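Research at Orkance: When the Wrist Camera Has Little to Go On

Halyna Boiko leads the manipulation research program at Orkance, where her team studies how two-armed robots handle thin, flexible and transparent items. The program's most recent result concerns a method known internally as Favham, which decides from moment to moment how much a robot should rely on each of its cameras. Dr. Boiko spoke with the institute's communications office in April about the method and its limits.

The work began with a practical problem. A robot trained from human demonstrations usually receives several camera views at once, and the learning system is left to combine them. Dr. Boiko's team found that the combination was often poor when one view held very little detail.

"A wrist camera is excellent when the fingers are close to the object," she said. "For much of a movement, though, it may be looking at a plain surface. The system still tries to find meaning in that view. We saw arms drift because a soft change in brightness had been treated as a cue."
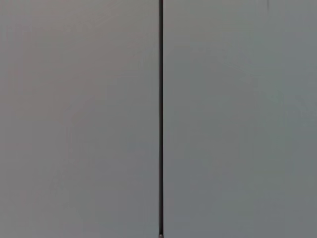

Wrist-level view of two flat panels and the dark gap between them.

Favham assigns each view a score based on how well it predicts the next short segment of motion. Views with a low score are given less weight, but they are never switched off. According to Dr. Boiko, an earlier version did remove them, and the robot was slow to recover when a useful detail came back into sight.

"A straight edge or a seam can be worth keeping, even if everything beside it is blank," she said. "It gives the arm some sense of its own rotation. We did not want to throw that away."

The method was trained on 3,000 demonstrations recorded by operators who guided both arms by hand controls. A further 507 trials were set aside for testing. Marisol Kincaid, who designed the test protocol, said the trials were divided evenly across object types wherever the numbers allowed, with clear plastic items reported separately.

"Clear film is a hard case," Ms. Kincaid said. "The table shows through it, reflections move as the arms move, and the shadows of the grippers can be stronger than the outline of the item itself. If you average those trials in with boxes and cups, you hide the result that matters most."

In the clear plastic group, the rate of successful first grasps rose by 17 percentage points compared with equal weighting of all views. For rigid objects the change was small, and in one category, shallow trays, performance fell slightly. The team has included the tray results in full in its report and is examining them with colleagues at Altgate.

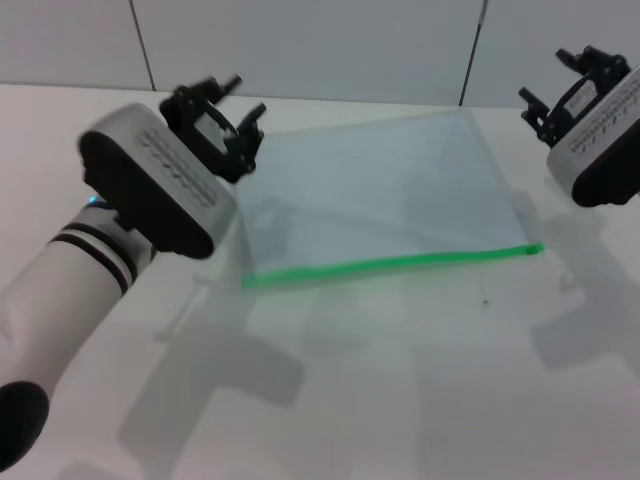
Does the method need a depth camera?
It works with ordinary colour cameras only. The team tested a depth sensor during the first phase and found its readings on clear film too unreliable to include.

Dr. Boiko cautioned against reading the result as a complete solution. All trials took place under even lighting, and the scoring step adds a short delay to each decision. She also noted that a successful grasp does not mean a bag can then be opened or filled, tasks which will be assessed under a separate protocol.

The next phase will run for 2 years with support from the Kassab fund. It will introduce changing light and patterned work surfaces, and operators will record a new set of demonstrations for both conditions. Ms. Kincaid is preparing the test protocol for release to other research groups, together with the scoring sheets used by her staff.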